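July, and the workshop was already sticky when I unlocked at ten to eight. I'd promised myself a full service on the orange and blue cell before anyone asked it to do another stroke of work, so I put the kettle on, propped the back door open and left my phone in my coat. Properly virtuous!

The cell has been sulking since we came back from Sastcombe. It's a long drive on bad roads and I'd strapped everything down as well as I could, but you can't strap down a bolt that fancies working its way out. I started with the bases, same as always. The left one had two mounting bolts that turned a good quarter before they bit, and the right one was fine, which annoyed me because I'd have bet money on it being the other way round. I did them all up again and put a dab of paint across each head so I can see at a glance if they shift. Ebere Chukwu taught me that years ago and I still feel clever every time I do it.

Then the cables, which I hate. I spent the best part of an hour moving each joint slowly from one end of its travel to the other, watching what the cable did and muttering. The trouble with two arms sharing one rail is that you can get one of them behaving beautifully and then the other leans over and catches a loop it has no business being anywhere near. I cut up to 15 old ties off, used new ones, changed my mind and cut half of those off as well. My bin looks like a hedgehog.
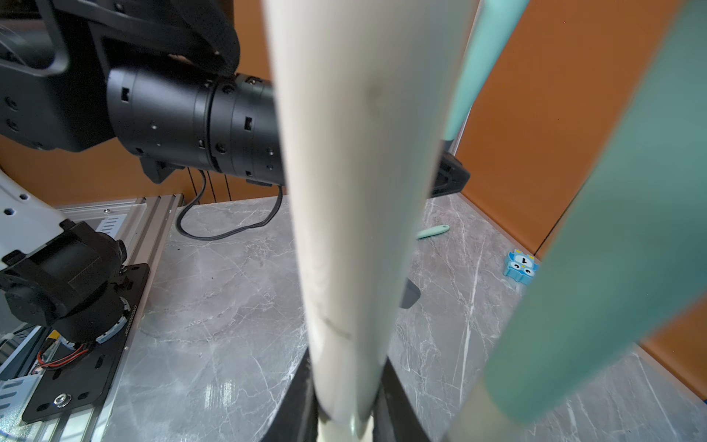 I still don't like how much slack there is when the arms come in close to each other. It needs some, or the wrist can't turn all the way, but there's a difference between some and a skipping rope. I've written it in the book as "live with it for now" and underlined now twice. Yusuf does a springy sleeve that might sort it and I've asked them for a price on 80 centimetres, though last time they took so long to answer that I'd fixed the thing with tape by then.

Lunch was a cheese roll eaten standing up. Hakach rang in the middle of it to ask if we still wanted the spare gripper fingers, and I said yes with my mouth full, so either we're getting a pair or they think I sneezed.

The afternoon was zeroing, which I do enjoy, in a jigsaw puzzle sort of way. You bring each joint to its mark, tell the software that this is nought, and go on to the next. The left wrist was out by more than I'd expected (I'm blaming Sastcombe again) and I had to do it three times before I believed it. Then the grippers. I go by feel for those — close it on something you know, give it a tug, let it go, do it again. Kitchen tools are good for this because the handles are thin and they've got a bit of weight out at the far end, so a lazy grip shows itself pretty quickly.

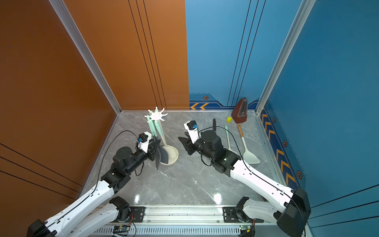

My routine is 10 goes at a slow speed and then 22 at the ordinary one. Don't ask me why 22, it was in the book when I took it over and I've never dared change it. I keep one hand near the stop button all the way through the slow ones and try not to think about tea. I did write down that the left gripper wants its finger pads looking at soon. The rubber's gone shiny, and I've got a packet of new ones from Pimness somewhere, in one of the drawers I was going to label in the spring.

Wiped the walls down too while I was in there. That shiny orange shows every fingerprint, all of them mine I should think, and there was a smear up near the back post that took real elbow grease and half a bottle of the lemon stuff. Smelled lovely for a bit.

Home by half six with a sore neck and black thumbs. I've left myself a note on the bench for the morning — find the pads, ring Yusuf, buy milk.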